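Wednesday. Went through the Korletey quote with Viola. Arm and gripper come to 143 a month on lease; she wants service listed separately. The table at Trostham stays as modelled.

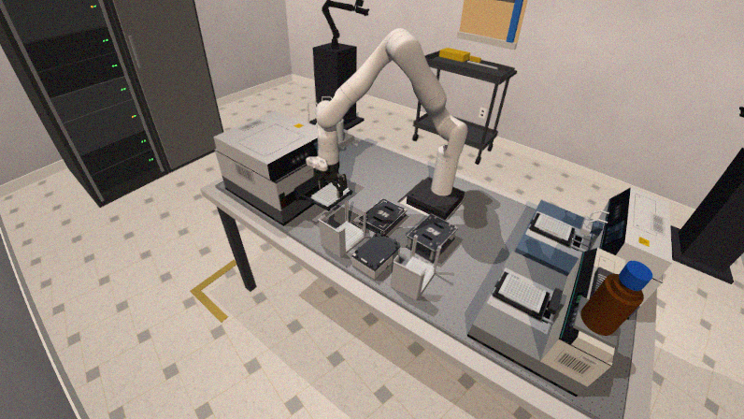
Layout model, plate in gripper beside the left-hand instrument.

Issa can release up to 10 days for installation in April. Spare gripper fingers moved to next year's budget. Bench power still not costed.

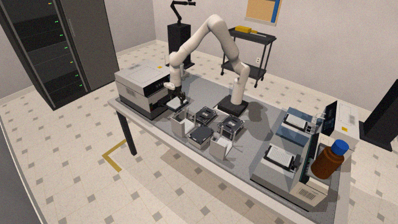 Is the lease cheaper than buying?
Over 3 years it is, provided the service charge stays fixed.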